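Filed under: Student Projects, Equine Studies, Year 2

Does the draw matter on a tight track? My project report

I picked this because my uncle swears that anything drawn wide at Tetamov might as well stay in its box, and I've been hearing it since I was small enough to sit on the rail. So when Benedetta Fabbri (my tutor, very patient) asked for a topic in April I wrote down "barrier draw" before I'd really thought about how much typing it would mean.

It meant a lot of typing! I went through 300 races, all sprints, from the Tetamov and Zaltov result sheets. Anqi Xiong let me use her spreadsheet from last year, which already had the going and the rail position in it, and I added the draw, the finishing place and whether the horse led early. I left out anything with a late scratching after the gates had been loaded, as the sheets don't agree on how to number those.

What I found at Tetamov

Inside draws did win more often, so my uncle is partly right (I haven't told him yet). The gap was biggest when the rail was out and the ground was good. Once it got soft the whole thing fell apart and the wide runners did just as well, probably as the inside strip gets chewed up by the earlier races. Leaders drawn low were the ones to beat, and Flekow, a little bay mare who turned up in my data over and over, won 3 times that way.

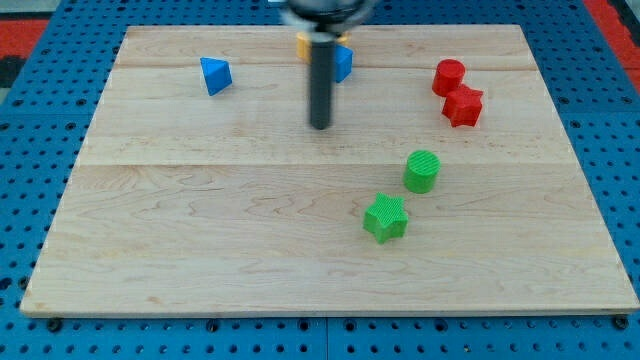

What I found at Zaltov

Much less, to be fair. The run to the first bend is longer, so jockeys have time to slot in, and I couldn't see any pattern I'd put money on. Ashok Vashisht, who rode trackwork there for years, told me the lads worry far more about who's drawn beside them than about the number itself. I wish I'd asked him before I started!

What I'd change

I only used 2 tracks and I lumped every field size together, which Benedetta marked me down for. Being drawn eight in a field of eight is a different job from being drawn eight in a big one. I'd also like to put the jockeys in, as I suspect Sikder Stables book the better riders when they get a bad gate.

Handed in Oct 7, 2011. Thanks to Anqi for the spreadsheet and to my uncle for the argument.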